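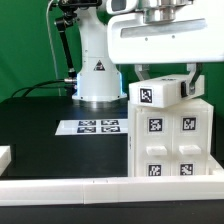

A white block, shaped like a small drawer or box, and a white cabinet, on the black table.

Reading time: 2 min
Last updated: 20 Jan 2022

I have been thinking about small drawers all week, which will surprise none of you who read the long post about the bureau in October. My fondness for them goes back to my gran's button cabinet, which had little drawers that stuck in damp weather and had to be coaxed out with a butter knife. I would sit on the rug and open every one of them in turn, and I don't think I ever cared much about the buttons.

Plain white is what I've come round to lately. Hilkka Salminen, who has far better taste than I do, has been telling me for years that a small cabinet should be left alone, no stencils, no paper lining, no gold paint (I did once use gold paint, and she has never let it go). A blocky shape with a few steps and ridges gives the light something to play with, and that is plenty of decoration for me these days.

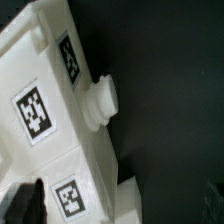 Then there's the question of knobs. I like a round one that stands well out from the front, with a few rings to it, so that your fingers find it without your having to look. My desk drawers at Pullden have flat little pulls and I break a nail on them at least once a winter. Nelli Manninen says I should simply change them, and she's quite right, but the holes are 80 mm apart and everything in the shop at Mosby was 89, so there they stay.

As for getting a drawer back in, go slowly and keep it level. I used to shove mine in from one corner and then wonder why it jammed halfway - a bit of candle wax on the runners has helped a good deal, and so has taking out the stapler first.

I still haven't decided what to keep in the top one at home. Stamps, probably, and the spare keys, if I can remember which door they open.

Recent posts
The bureau, part 2
Candle ends and what to do with them
A wet walk round Bisberg
Sorting 545 buttons by colour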